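Brelevthorpe flat - moving out, room by room

Lucie Perron, 1 Mar 2025

Quick gallery before the keys go back. Been here 7 years, almost 100 boxes and most of them books. More pictures when I've got the laptop plugged in again. Captions are short becuase the van is booked and I've still got the oven to do.

Walls and big plain surfaces first. Sugar soap, rinse, leave it alone. Two coats of Madigan white went on in July so I'm not painting again for anybody.
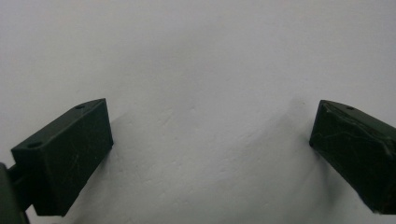 Do you fill the nail holes before or after washing the walls?
After. Filler won't grip on greasy paint, so wash, let it dry overnight, then fill and sand.

Deposit is 900 so I'm being fussy. Agent's list says "marks beyond normal wear" - no idea what normal is, have emailed to ask.

Kitchen - cupboards emptied, shelf paper out, the Busta tins gone to my sister. Kept the good sieve.

Hall - coats bagged, shoes in the blue crate. Meter reading still to do, dont let me forget.

New address is on Zaltumach Road, same phone number.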